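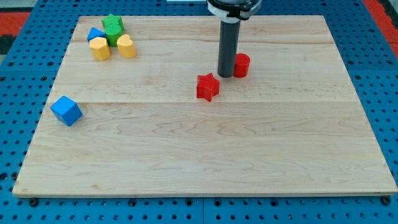
**Tomside Furniture Reuse and Training Project**
Progress report to the Vasiliauskas Fund
Saturday, December 12, 2020

This report covers the period since our last update in May. It was prepared by Réjean Fraser, project lead.

## Training

The evening course restarted in the fall with smaller groups. We had planned for 24 trainees over the year and have taken 33, mostly because the shorter course suits people who work shifts. Of those, 17 have finished all the units. The rest are partway through and have places held for them in the new year.

Gluing up and flattening panels is still the unit people find hardest. We have moved it to week 4 so they get more time with hand planes first. Maple has been harder on the blades than the pine we used last year, and we are sharpening more often than the budget allowed for.

## Repairs and deliveries

Tables, bed frames and bookcases went out to households in Nurnden and Tomside. Demand for desks went up sharply once schools moved lessons home, and we put wardrobes on hold to keep up. There is a waiting list for desks in Nurnden. We have stopped taking upholstered items for now — we have nowhere dry to keep them.

The Sedthorpe drop-off point opened late. The lease took longer than expected and the loading door had to be replaced. It now takes donations two mornings a week.

## Spending

The door cost nearly $2,000, which was not in the original budget. We covered it from the travel line, as agreed by phone. Lumber prices rose over the summer and the materials line will be fully spent by the end of the grant year. Wages and rent are on target.

## Next period

- Finish the remaining trainees' units
- Clear the desk waiting list in Nurnden
- Get quotes for racking at Sedthorpe
- Decide whether to restart wardrobes

We would like to move the unspent part of the travel line into materials. Please let us know if you need a separate request for this or if this report is enough.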